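Stumau adds three roasted teas to its loose-leaf range

BRAVIK, July – Stumau, the loose-leaf tea packer, will extend its range with three roasted teas from the Bravik estate: a light-roast oolong, a dark-roast oolong and a roasted stem tea. All three go on sale this month through the company's online store and its existing retail accounts.

The leaf for both oolongs comes from the same spring picking. It is withered, rolled and partly oxidized at the estate, then shipped to Stumau for roasting in small lots. The light roast is held at low heat in a single pass. The dark roast receives three passes with a rest between each, which lowers astringency and brings out notes of toasted grain and dried fig. The stem tea is made from the stalks sorted out of the estate's green tea and has a lower caffeine content than either oolong.

The first release consists of 1,392 tins, divided equally among the three teas. Each tin holds 60 grams and carries a lot number and roast month. Refill pouches of the same weight will follow once the tins have sold through.

Roast level was set in blind tastings run with Vudum, a tea testing laboratory, which prepared 16 trial roasts of the oolong leaf. Samples were brewed at fixed strength and scored for aroma, body, bitterness and finish. The two highest-scoring roasts went into production without further blending.

Stumau has also changed the way it prepares stems. A Cropper sorting machine now separates stalk from leaf by length before roasting – earlier trial lots were sorted by hand and roasted unevenly. Broken pieces below the set length are removed and are not used in the retail product.

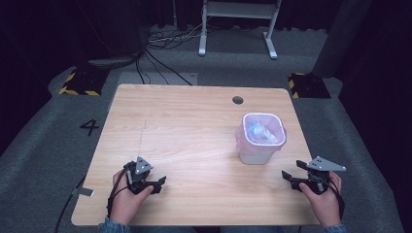
Can the roasted teas be steeped more than once?
Both oolongs are suited to repeat steeping. Stumau recommends four infusions for the light roast and five for the dark roast, adding 30 seconds each time. The stem tea gives most of its flavor in the first infusion and is best limited to two.

Brewing directions are printed on the base of every tin. Unopened tins should be stored away from light and strong odors and used within 18 months of the roast month.

Retailers may order mixed cases under trade code 101. Sample packs are available on request from the Stumau trade desk.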